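Okay, I have now watched the second semifinal of Flinetti twice and I still can't get the Lustberg entry out of my head!

For anyone new around here: Flinetti is our regional song contest, 32 acts over four Saturday nights, juries plus a phone vote, and I have been hooked on it since I was a kid with a notebook on my lap. This year's theme for the semis was songs from old radio plays, and I was a little worried it would turn into a snooze. Wrong! The arrangements were gorgeous, and the brass section (new this year) had a ball with them.

Lustberg opened with the slow one, just voice and accordion for the first verse, and then the drums came in and the whole hall stood up. I did too, in my kitchen, holding a fork. The juries gave them 284 points, the best score of the season so far, and I'd have gone higher.
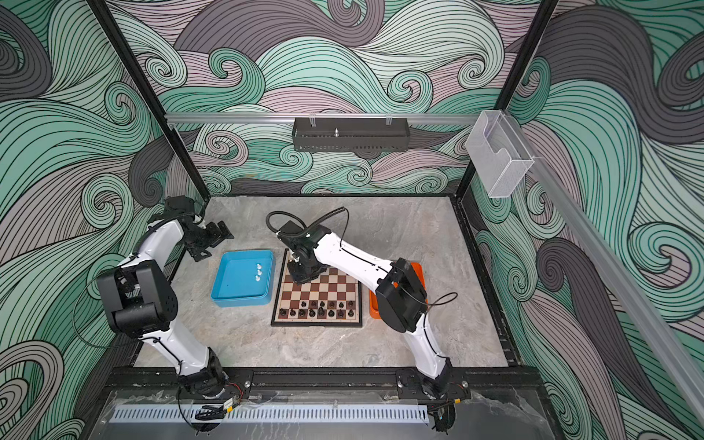 Jadoon was the other big surprise for me. I had them way down in my predictions after that shaky first round, but they picked a duet that sits right where both singers sound best — low, warm, no showing off until the last chorus. They won the phone vote in the room with 2,609 calls, and the look on the host's face when she read it out was priceless.

Arard made it through as well, only 46 points behind the leaders. I love the band, I just wish they'd drop the key change. Every song, same spot, up we go! Still, that bass player is a treat and I'd buy a whole album of her humming.

My guess for the final is Lustberg first, Jadoon a close second. Send me your own rankings before Saturday, and please tell me somebody else cried during the accordion bit.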